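4. Color order and reading speed in low-cost fuse block layouts

4.1 Background to the bench study

The preceding section dealt with fuse blocks as they are found in service, that is, bolted to a panel, loaded with wiring and often covered with dust or road film. Under those conditions the time a person needs to find a given fuse depends on many things besides the fuse itself, including the light, the angle of the body and the length of the reach. In order to separate the effect of layout from the effect of access, the work was moved indoors and the blocks were placed on ordinary tables. The present section reports on that part of the work.

Blade fuses of the common automotive type carry their rating in two ways. A number is molded or printed on the top of the plastic body, and the body itself is tinted in a color that stands for the rating. The number is exact but small. The color can be read from a greater distance and by a person who is not wearing reading glasses, but it depends on memory and on adequate light. In a block where only the ends or the sides of the bodies can be seen, the number may be hidden altogether and the color becomes the only sign available without pulling the fuse.

Earlier trials at the Skuner workshop had suggested that readers make little use of the printed chart supplied with a vehicle once they have worked on the same model a few times. They appear to remember a block as a strip of colors, and they notice a wrong fuse as a break in the strip. If this is correct, then the order of the colors in a block should matter as much as the colors taken one at a time. A strip in which neighboring fuses differ strongly should be easier to remember than one in which two similar colors stand side by side.

4.2 Materials

The blocks used in the study were compact units with a single row of six positions. Units of this size are sold for adding circuits to older cars, small boats and trailers. They are simple enough to be learned in one sitting, and a full row can be taken in at one glance. All blocks were drawn from a single purchase made through Dremico, and each was checked for cracked dividers and bent terminals before use. Blocks with a fault of either kind were set aside.

A loaded block is shown in Figure 7. The housing is dark plastic, and the six fuses stand side by side along the front edge, each beneath one of the slots of the upper row. Read from the left, the order is dark, red, blue, orange, green, yellow. In the remainder of this section it is referred to as Order A.
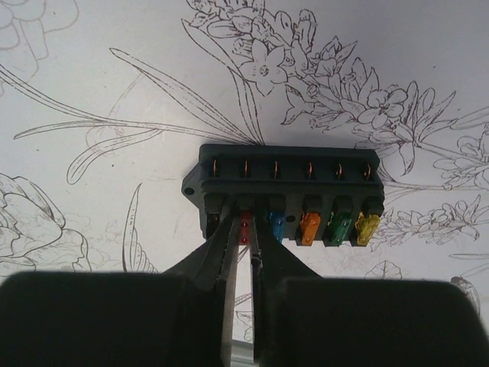 Figure 7. Six-position blade-fuse block loaded in Order A, on a patterned tabletop. Source: Hekness project image archive.

Three features of the block deserve comment. First, copper-colored terminal strips are visible in the slots of the upper section, one to each slot. Several readers reported that they used these strips as a guide to position and counted along them when asked for a fuse by number. Second, a small round hole is molded into the front face between the blue fuse and the orange fuse, which places it at the middle of the row. The hole was not mentioned in the instructions, yet it served many readers as a midpoint, and errors of one position were less frequent next to it than elsewhere. Third, the mounting tab at the left end gives the block a clear direction. A reader who has learned the row with the tab on the left can tell at once when the block has been turned around.

The dark fuse in the first position presented a separate problem. Against a housing of nearly the same shade it is easily taken for an empty socket. This was the most common single error in the study and is discussed in 4.4.

Two further orders were prepared. In Order B the red and orange fuses were placed next to each other, and the green fuse was placed beside the blue. In Order C the fuses followed Order A, except that the dark fuse was moved from the end of the row to the fourth position. The same six fuse colors were used in all three orders.

4.3 Procedure

Readings were taken on a table with a white surface printed with a fine line drawing of flowers and leaves. A patterned ground was preferred to a plain one. Fuse blocks are seldom read against an empty background in practice, and the printed lines supply a mild amount of visual clutter without introducing any strong color that might compete with the fuses. The table stood away from the window, under the ceiling lights of the room, and the lights were left at the same setting throughout.

A total of 34 readers took part. Each reader studied a block for 40 seconds, after which it was covered. The reader was then asked to name the colors in order from the tab end. The block was uncovered with one fuse exchanged for another of a different color, and the reader was asked to point to the change. The orders were presented in a varied sequence so that no order was always seen first. Readers were allowed to decline a reading if they felt tired, and the number of readings per person was therefore not equal.

In all, 529 readings were kept for analysis. Readings in which the cover slipped, or in which the reader touched the block before the signal, were removed. No reader was told the result of a reading until the session had ended.

4.4 Results

Order A was recalled more often without error than either of the other two. The advantage over Order B was clear and was found among readers with workshop experience as well as those without it. Nearly all of the difference came from a single pair. When red and orange stood together, readers tended to reverse them, and many gave the same color twice. The green and blue pair in Order B caused less trouble than had been expected.

The result for Order C was less simple. Moving the dark fuse into the row reduced the number of readers who reported an empty socket, presumably because a gap between two bright fuses draws attention in a way that a gap at the end does not. At the same time it weakened recall of the two positions to its right. Readers who had seen Order C often described it as two short rows, and some began their second row with the wrong color.

Detection of an exchanged fuse was good in all orders when the change was in one of the bright colors. Changes involving the yellow fuse in the last position were found most quickly. Changes in the first position were found most slowly, and in a number of cases were not found at all. A few readers stated with confidence that the first position had been empty from the start.

4.5 Discussion

The findings support the view that a small fuse block is remembered as a strip. They also suggest that the strip is held in place by fixed marks on the housing, in this case the tab and the central hole, whether or not the reader has been told about them. Makers of small blocks already provide such marks for mounting and assembly. Placing them with the reader in mind would cost little.

The weakness of the dark fuse is of greater practical importance. A fuse that is taken for an empty socket may be passed over during fault finding, or a second circuit may be assigned to its position by mistake. A lighter housing would remove the difficulty but would show dirt more readily. A pale line molded around each socket was tried on blocks prepared by Kawaguchi, and first impressions were favorable, although too few of these blocks were available for inclusion in the present count. A larger series of 1000 readings is planned using the lined housings.

Certain limits should be noted. The blocks were clean, unwired and read at table height. Readers with reduced color vision were not studied as a separate group, and the results should not be extended to them. Finally, the study did not deal with blocks of more than six positions. In longer rows it is likely that readers divide the strip into parts, as they did with Order C, and the choice of where the division falls may then become the main question of layout. Section 5 takes up this matter with reference to double-row blocks.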